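October 9, 2020

Rain since before breakfast, so no walk along the harbor. I made a pot of tea and sat down with the big blue binder instead, meaning to spend half an hour on it, and of course it was past noon when I looked up and the tea had gone cold with the bag still in it.

The binder is my grandmother's recipes, or what is left of them. She wrote on whatever was nearest - envelopes, the backs of calendar pages, once on the cardboard from a pair of stockings - and after she died the whole lot went into a shoebox, and the shoebox went from one cousin to another until it landed with me in August. I have promised the family a proper typed copy by the holidays. I was very cheerful when I promised it. I had not yet tried to read her handwriting, which leans so far over that the letters are nearly lying down.

Today was the dumplings and the steamed buns. Every one of us remembers the buns, and every one of us remembers them differently, and Grandma is no help at all. Her card says "flour, enough" and then "water the same way." Under that she has written "wait until it looks right," and then there is a grease spot, and then a phone number for a plumber in Nemport who must have retired before I was out of school. I typed it all up exactly as it stands, plumber and all, and then sat there feeling that I could not very well send that to my cousins and call it a recipe.

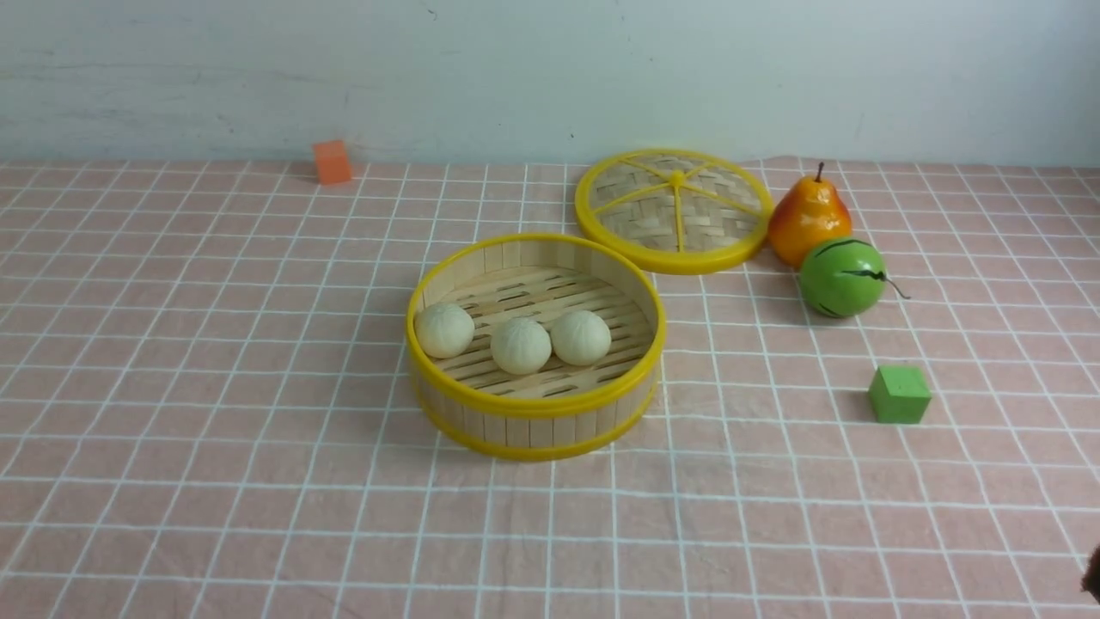

The steamer on the pink checked cloth.

I do love a steamer, though. Hers came from the old Mirketti store on the hill, back when they sold kitchen things downstairs and wool upstairs, and she would never let anyone else lift the lid. You were allowed to stand near it. You were allowed to ask how long. The answer was always "when it's ready," and we would go away and come back and ask again, and I suppose that was how she got any peace at all in that little kitchen, having us run back and forth to the yard all afternoon.

So after lunch (toast, I am ashamed to say, after a whole morning of reading about food) I tried to work out some real amounts. I started with 500 grams of flour, wrote down the water as I poured, and stopped when it felt the way I remember hers feeling when she let us poke it. Whether my fingers can be trusted after all these years is another matter. I let it rise by the radiator under a dish towel and cut it into 16 pieces, and my first batch came out flat and rather gray, like something you would find under a pier. The second was better. I think the dough wanted a longer rest than I gave it, and I know I had the water boiling much too hard, which she would have told me from the next room without getting up.

I ate 2 of the better ones standing at the counter with a little soy sauce, and for a moment I had it, that exact taste, and then it was gone again and I was just a person eating a bun. I had a small cry and then a third bun. It has been that kind of year, with everyone so far away, and I think I had been saving it up.
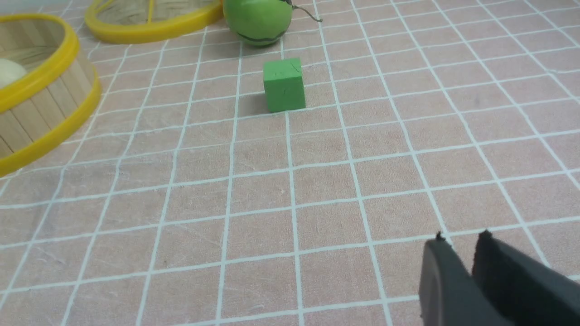 My sister wrote back this evening that I had it all wrong, there was always a spoonful of lard in the dough, and that Grandma kept it out of the written version on purpose so the aunts could never match hers. I read that twice and laughed out loud in the empty kitchen. It would be so like her! And it would explain a good deal, including why my aunt's buns were always a little dry and why Grandma was always so very nice about them.

So tomorrow it will be lard, if the shop on Cairns Street has any, and if not I will have to take the bus out to Zekano's, where they have everything but make you ask for it. I ought to get more yeast too, and a new ribbon of labels for the binder. The soups are next, and I peeked ahead: the first one says "bones, you know which."

Still raining. I have wrapped the leftover buns and put the good shoebox lid over the cards I haven't done, with the plumber on top. Must remember to call my sister back before she goes to bed and ask her how big a spoon.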